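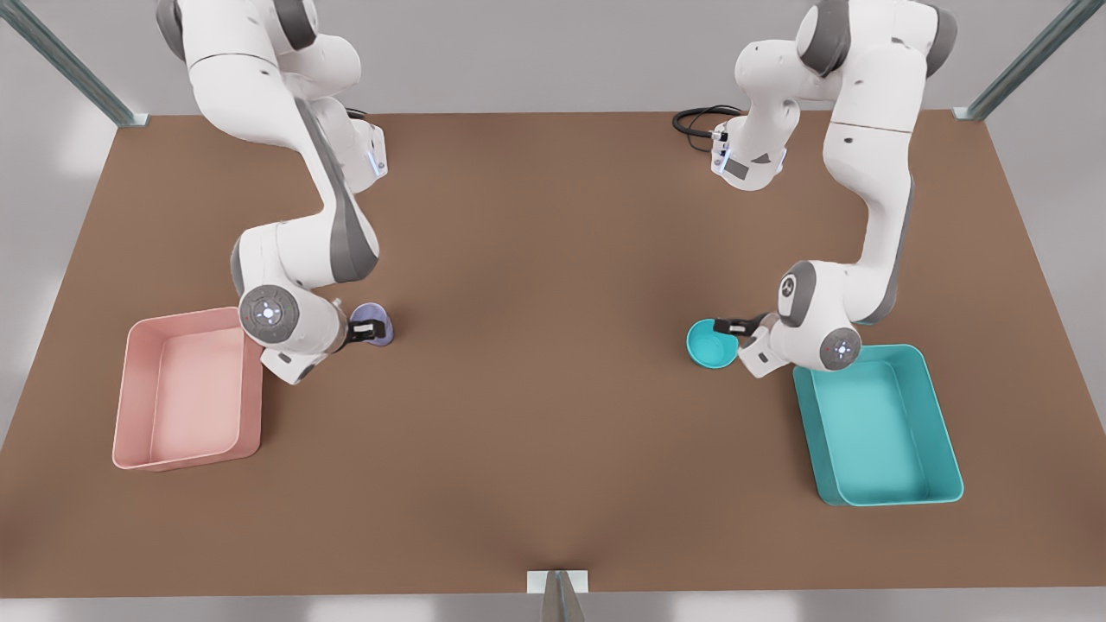

Forum > Two-Arm Cells > Setup and Maintenance > Bowl and tray cell, right arm places off after gripper swap

apartington_b
I look after the simulated twin of our two-arm bowl cell at Komwood. Same layout as the real one: two arms reaching in from the far side, two-finger grippers, a pink tray on the right arm's side, a teal tray on the left arm's side. After I swapped the fingertip model for the new Cirillo set, the right arm releases the lavender bowl 5 mm short of the taught point, always toward the table center. Left arm is fine with the same fingertips. I have rerun the calibration routine twice. Where would you look first?
Bronwyn Partington

kestrel_mech
Tool center point on the right arm. Check that the offset was edited in both tool files. If you copied the file from left to right, the Y sign is wrong. Common mistake on mirrored cells.

apartington_b
Compared them line by line. Signs are correct. Z was 0.2 mm different, I fixed that and it changed nothing I can measure.

dunlop44
Contact settings. A bowl held by the rim tilts in the fingers. In the old model the pads were probably stiff enough to hide it. Your lavender bowl is tilting to one side in the grip, so the bowl center is no longer under the tool point, and you release it off target. The arm is going where you told it to go.

kestrel_mech
Don't agree. The teal bowl is tipped a lot further over in the left gripper and she says that side places correctly. If tilt were the cause, the left would be worse.

dunlop44
Left has a different approach. The wrist comes in level and the gripper reaches out sideways, and the right one points down. You can't compare the two grips. Whoever taught the left side may have put the tilt into the release point already.

apartington_b
I taught both, in April. The left release point does have a correction in it. I had forgotten about that. The right one does not.

a_lowther
Before anybody touches a taught point, do this in order.

1. Home both arms. Remove the bowls from the scene.
2. Drive the right tool to the reference point on the table with the gripper closed. Log the position.
3. Repeat with the wrist turned 180 degrees. If the tip moves, the tool file is wrong and kestrel is right.
4. If it stays put, load the bowl, grip at the rim, hold for 125 steps and log the bowl pose relative to the fingers. Drift means contact settings.
5. Repeat step 4 at half grip force.

Also check the tray poses. In our Sornis cell the teal tray sits at an angle and the pink one was meant to be square. Someone had nudged one of them and saved the scene. Cost us 40 runs.
Aroha Lowther

apartington_b
Teal is at an angle here too, on purpose. I checked both tray poses against the layout file and they match.

Step 3: tip stays put, less than 0.1 mm. Step 4: bowl rotates in the fingers during the first part of the hold, then settles. Step 5: rotates further.

dunlop44
So it's the contact.

kestrel_mech
Fine, the tool file is good. I would still not fix it with grip force. Raise the force and you will get a bowl that pops out of the fingers when the solver has a bad step. Raise the pad friction and leave the force where it is.

zeb_723
We run Zirex pads in the model and had to do both. Friction alone left 2 mm. Check your step size as well, ours was too coarse for thin rims.

a_lowther
Friction first, one change at a time, and write down each value. If you change the step size, you have to redo the left arm too - its correction was taught with the old settings.

apartington_b
Results. Friction raised from 0.6 to 0.9, force unchanged, step size halved. Right arm now releases within 1 mm. Left arm went off by 3 mm the other way, as Aroha said it would. Removed the correction from the left release point and retaught it. Both sides are within tolerance now. Values are in the cell notes dated 8th October.

kestrel_mech
You changed two things at once.

apartington_b
Yes. I will run it again with the old step size when the queue is free.

dunlop44
Post the numbers when you do. I still want to see what the left grip does, it is a long way over.

Contact the moderators | Forum rules | Copyright Two-Arm Cells Forum | Back to top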